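Three weeks with the Stirkau home robot simulator

Jun 20, 2024

I paid for a seat on Stirkau in March and then did nothing with it for a good while. This month I finally put in three weeks of evenings. It is a simulator for household robots. You get a mobile robot with two arms, a set of furnished rooms, and a scripting layer called Khổng that you write your tasks in. The company behind it is Zestine.

I write pick-and-place code for a living, mostly for fixed arms bolted to a bench. I wanted to know if the simulator was good enough to practice on for mobile work before I ask my boss for hardware money.

Price and setup

A single seat is $2304 a year. There is a cheaper plan at $2000, but it leaves out the wrist camera views, and I would not bother with it. Installing took one evening. The only real trouble was a graphics driver that had to be rolled back. The download is large, and the installer doesn't tell you how much disk space it wants until you are halfway through.

The rooms

I spent most of my time in a house called Vilanbridge. It has a kitchen side and a living room side in one open space, so the robot has to drive between furniture as well as reach for things. The table has a frying pan, a cutting board and a mug on it, and the sofa and a wire cart on wheels are farther back. You can pick your view. I mostly left it above the robot, looking over its body, even though you lose sight of one arm or the other from up there. 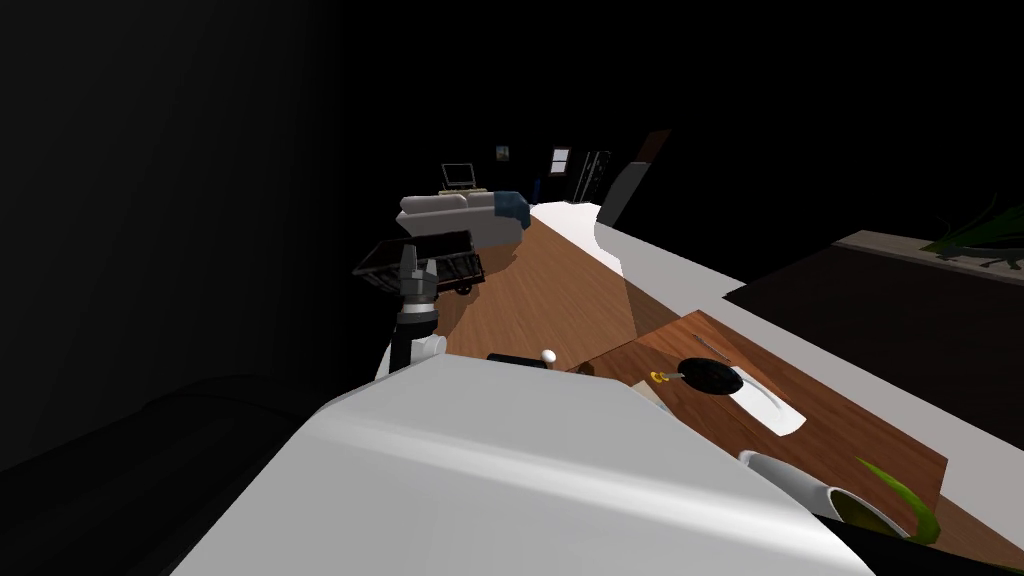

Writing tasks

Khổng is easy to learn if you have used any scripting language. A basic "drive here, reach, close, lift" task is a dozen lines. The documentation is decent for movement and thin for grasping. There are settings for finger force that are listed by name with no units, and I had to work them out by trial.

Driving is the best part. The base plans sensible paths and the arms fold in when the gap is tight. Reaching over a table edge works most of the time. Picking up flat things is poor. A cutting board lying on a table is a hard job for a real gripper too, so I don't hold that against it very much.

I logged every attempt. Over the three weeks I ran 3406 grasps, and 2684 of them ended with the object lifted and held. Most of the failures were flat objects or handles approached from the wrong side.

The wrist view

The wrist camera is what the extra money buys. It looks out along the gripper, with both fingers always in view, and you can see how far apart they are before you close on anything. The shading on the metal-gray parts is plain, and dark areas of the room go very dark. If you plan to train a vision model on these pictures, turn up the room lights in the settings first. The default is too dim, and the fingers nearly disappear into the background along their outer sides.

I would also like a depth view from the same spot. Support told me it is planned — no date given.

For now I am keeping the seat. It has already saved me from two bad ideas about arm height, and I would rather find those out on a screen. If you only work with fixed arms, you don't need it. 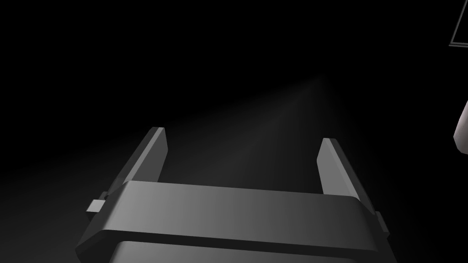 Dennis Mbwambo wrote in to say that the finger force settings are in newtons, and that the older manual still has the table. He also gets better results on flat objects by pushing them past the table edge first and gripping from the side. I haven't tried that yet, but it's next on my list.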